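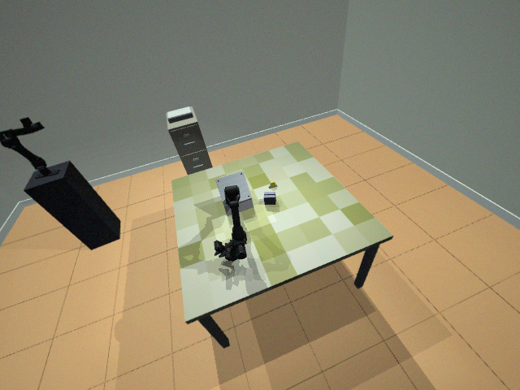
鳥類・自然観察掲示板 > 巣箱と繁殖 > シジュウカラの無精卵、巣箱から出していいのか

1 名前:mejiro_kita
庭の巣箱でシジュウカラが繁殖して、先週の水曜に全部巣立ちました。中を確認したら卵が二つ残っていました。割れてはいません。
このまま置いておくべきか、巣材ごと捨てていいのか分かりません。あと、孵らなかった理由が分かる方法があれば知りたいです。
巣箱はFornmontの木製、入口28ミリ。地面から2メートルほどの高さで東向きです。

2 名前:ヤマセミ堂
巣立ち後に二つ残るのは普通です。未受精か、発生の途中で止まったかのどちらか。外から見ても区別はつきません。
それより親がもう一度使うかどうかを先に見てください。二回目の繁殖に入ることがあるので、出入りがあるなら触らないほうがいいです。

3 名前:mejiro_kita
>>2
出入りは今のところありません。朝の6時台に30分ずつ三日見ていましたが、近くで鳴いているだけでした。

4 名前:tamago_note
卵の持ち帰りはやめたほうがいいですよ。野鳥の卵の採取は鳥獣保護管理法で原則禁止です。孵らない卵でも自分で判断して標本にするのは勧めません。都道府県の担当窓口に聞くのが確実です。

5 名前:古川端
>>4
巣立ち後の空巣の掃除まで違法みたいに書くのはどうかと思う。うちは毎年12月に巣箱を下ろして、中身は全部捨てている。卵が混じっていたこともあるが、何か言われたことはない。

6 名前:tamago_note
>>5
掃除が違法とは書いていません。持ち帰って保管する話をしています。言われたことがないのと、問題がないのは別の話です。

7 名前:古川端
>>6
スレ主は持ち帰るとは一言も書いてないでしょ。

8 名前:mejiro_kita
標本にする気はないです。書き方が悪かったです。光に透かして中を見るくらいはどうかなと思っていました。

9 名前:ヤマセミ堂
透かしても、時間がたった卵は中身が変質していて読めないことが多いです。それと古い卵は中にガスがたまって割れることがあります。かなり臭います。手袋をして、顔の近くに持っていかないこと。

10 名前:hell_wren
海外の例ですが、Hellirdaleという谷で巣箱調査を手伝っていたことがあります。その年は巣箱が200個、記録した卵が1431個で、孵らずに残ったのは79個でした。ほとんどは一腹に一つか二つで、全滅した巣は別に数えています。
責任者のFiifi Sarpongさんは、残った卵の数より、産み始めから抱卵開始までの天気を書いておけといつも言っていました。寒い日が続いた年は残る卵が増えるそうです。

11 名前:コガラ三号
>>10
その79個は全部割って調べたんですか。

12 名前:hell_wren
>>11
いえ、許可の範囲で50個だけです。胚が確認できたのは半分より少なかったと記憶していますが、正確な数字は手元にありません。ごく初期に死んだ胚は肉眼だと未受精と見分けられないので、私たちの見方では未受精を多めに数えていたはずです。

13 名前:コガラ三号
なるほど。じゃあ「未受精だった」と書いてある観察記録も、そのまま信用できないのが多そうですね。自分のブログにも去年そう書いてしまったので直しておきます。

14 名前:古川端
天気の話は半分くらいしか信じていない。うちは一昨年の寒い春に八つ全部孵って、暖かかった去年に三つ残った。

15 名前:hell_wren
>>14
巣箱一つだとそういう年は当然あります。親の年齢でも変わるので。

16 名前:古川端
>>15
それはそうだけど、スレ主も巣箱一つなんだから、天気を書いても理由は分からないのでは。

17 名前:ヤマセミ堂
一年では分かりません。五年書けば少し見えてきます。産卵数、孵化数、巣立ち数の三つだけでも残しておくといいです。

18 名前:mejiro_kita
産卵数は途中で覗いたときの七つが最後で、そのあと増えたかどうかは見ていません。巣立ちは五羽だと思いますが、一羽目は見逃しているかもしれないです。

19 名前:tamago_note
抱卵中に覗くのは控えたほうがいいと思います。放棄の原因になります。

20 名前:mejiro_kita
>>19
親が出ている間に一度だけでした。来年はやめておきます。

21 名前:Benmoussa使い
記録ならBenmoussaの巣箱カメラが楽です。覗かなくて済むし、夜も写ります。配線は巣作りが始まる前に済ませておくこと。自分は3月に入ってからやって、その年は入ってもらえませんでした。

22 名前:コガラ三号
Wonanonのほうが安いですよ。画質は落ちますが卵の数は数えられます。ただし電池の減りが早いので、電源が引けない場所には向きません。

23 名前:mejiro_kita
ありがとうございます。県の窓口に電話したら、場所と状況を聞かれて、折り返しになりました。返事が来るまで巣箱はそのままにしておきます。

24 名前:古川端
掃除のときは熱湯をかけるといい。ノミがすごいから。洗剤は使わず、よく乾かしてから戻す。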